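3.2 Sorting small items on a shared worktop 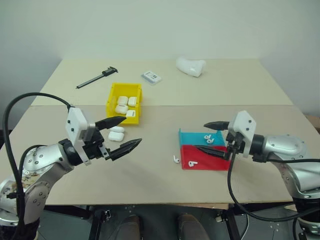 3.2.1 Materials and layout

Figure 4 gives the layout used for the sorting task. The surface is a light beige tabletop formed of two boards, with the seam running across the middle. An open yellow plastic bin stands on the far board and holds white earbud charging cases; further cases of the same kind lie on the near board, in front of it. A two-colour tray, blue and red, is also in use. The wall behind is plain and off-white.

Earbud cases were chosen as they are small, smooth and easily confused with one another – a common difficulty in household storage. The Kandari inventory (Pacheco, in preparation) lists 2341 small items recorded in 123 homes, and more than 400 of these were kept in open bins without a lid.

3.2.2 Placement rule

A case was treated as stored once it rested fully inside a container. Cases leaning on the rim were recorded separately, following the Plindilon coding guide, and are reported in Table 2.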